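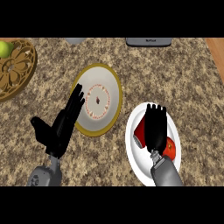 Chantelle says the smell under the sink in 173 was there before Christmas and she wrote it up in December, so please stop marking it as new. Fair enough. Changed to REPEAT below.

Kitchen and common area walk-through
Betulum Court, Prostthorpe
May 2, 2018
Walked by: D. Steyn, with N. Mnguni for the second floor
Key: OK / FIX / REPEAT / N/A

SHARED KITCHEN, GROUND FLOOR

Extinguisher mounted, pin in, tag current – OK
Gauge in the green. Bracket screw a bit proud, snugged it by hand.

Fire blanket reachable from stove – FIX
Hung behind the door. Door open = no blanket. Move to the other wall, same height.

Range hood filter – FIX
Sticky. Went through one in the dishwasher and it came up fine, do the other.

GFCI outlets, test and reset – OK
All trip, all reset. The one by the fridge is stiff, push harder than you think.

Counter edges, chips or lifted seams – OK
Caulk at the backsplash is going yellow. Looks only, not a fail.

Sink trap and supply lines – OK
Dry to the touch. Paper towel left underneath, will look again Friday.

Knives stored blade down or in block – FIX
Two loose in the drawer with the spatulas. Nosipho moved them. Put a note on the drawer.

Chipped plates and glasses pulled – OK
One mug binned, no handle.

Hot water at tap – FIX
Too hot to keep a hand under. Rupert to turn the heater down and re-test.

UNIT 101

Smoke alarm sounds on test – OK
CO alarm sounds on test – FIX
Chirped then nothing. New battery, still nothing. Replace the unit.
Window opens full, no paint seal – OK
Stove knobs all present – FIX
Back left missing, tenant using pliers. No pliers please. Knob ordered.
Anti-tip bracket on range – OK
Exit path clear – FIX
Bike in hall. Asked nicely. Bike now in different part of hall.

UNIT 173

Smoke alarm sounds on test – OK
CO alarm sounds on test – OK
Under sink – REPEAT
Smell, soft patch in the cabinet floor at the back. Slow drip off the shutoff valve, got a tray under it. Needs a plumber not more tape. Manolakis has the work order.
Bathroom fan – FIX
Runs but wont hold a tissue up. Clean it first, then see.
Outlet covers – OK

UNIT 299

No access. Notice was on the door, no one home. Rebook with 24 hrs notice again. Chantelle to call.

STAIRS AND HALLS

Handrail tight – FIX
Wobbles at the second floor landing, bottom bracket. Taped a sign up. Do this one first.
Emergency lights, push test – OK
Treads, nosing, loose carpet – OK
Exit signs lit – OK
Fire doors close and latch on their own – FIX
Rear door closes but dosn't latch unless you pull it. Closer needs adjusting.
Nothing stored under stairs – FIX
Paint cans and a box of Plirnameck floor tile. Move to the shed today.

COMMENTS

Rupert Wieser: Heater turned down Weds afternoon. Will re-test once it's had a night to settle. Don't sign it off till I do.

Anderson Falcão: Rear door closer is the old style, two screws on the end, the latch one is the one nearest the hinge. Quarter turn at a time. I can do it if someone leaves me the short ladder.

Nosipho Mnguni: Can we add dryer vents to the sheet? Not on here and the laundry one had a good handful of lint behind it.

D. Steyn: Yes, adding dryer vents from next round. Handrail bracket is in the van. Chantelle, please confirm a time for 299 when you have it.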